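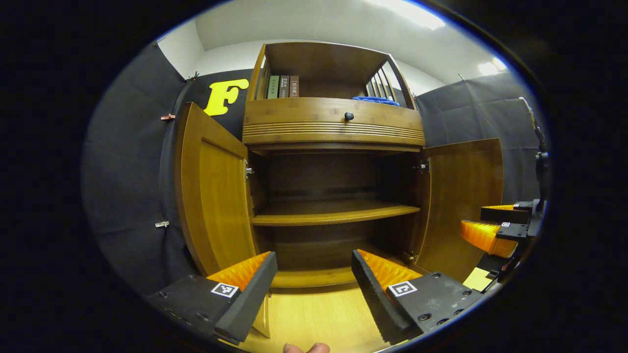 Samran Suksawat has been making custard for 14 years and still doesn't trust it. "You turn your back to answer the phone," he says, "and you've got sweet scrambled eggs."

We meet at Clumska, the bakery he runs with his sister-in-law, at half past five in the morning. He had suggested five. I was allowed the extra half hour after what I felt was a dignified amount of pleading.

The name comes from a sign the previous tenant left behind. What it used to mean, he has no idea. Customers assume it is a village in Poland and tell him how much they enjoyed their visit.

Suksawat grew up above his parents' café, where puddings meant tinned fruit and a wafer. His first cake was a coconut sponge for his father's birthday, made with salt where the sugar should have been. "My father ate a slice. Then he asked if there was any toast."

He trained properly later on, at a hotel kitchen under a pastry chef called Tseng, whom he describes with the sort of fondness people usually keep for a bad winter. "Tseng threw away 30 of my tarts in one morning. He didn't shout. He tipped each one into the bin and looked at me in between." Did it help? "My pastry got better. I also developed a rash."

Clumska's custard tart now sells out by ten most days, and I ask him what the secret is. He looks disappointed in me. "Cold butter. Leave the dough alone overnight. Bake the case until it's darker than you'd like, and then give it another 7 minutes." The filling is yolks, cream, sugar and a little pandan, strained twice. Nutmeg he regards as a matter for the individual conscience.

He is less relaxed about equipment. The old oven, a Drileo, runs hot at the back left corner, and every tray has to be turned at 15 minutes or one tart comes out the colour of a church door. He could replace it. "I know where it's bad, though. A new one would be bad somewhere else and I'd have to find out."

There was talk last October of a second shop, with Jivus, the coffee people down the road. It got as far as a lunch. "They wanted the tarts smaller," Suksawat says, and goes off to see to a tray.

When he comes back he has flour on one ear and a tart for me, still too hot to eat. I eat it anyway. It is very good, and I lose some skin from the roof of my mouth. He watches this with interest.

"You should have waited," he says. "Tseng would have binned you."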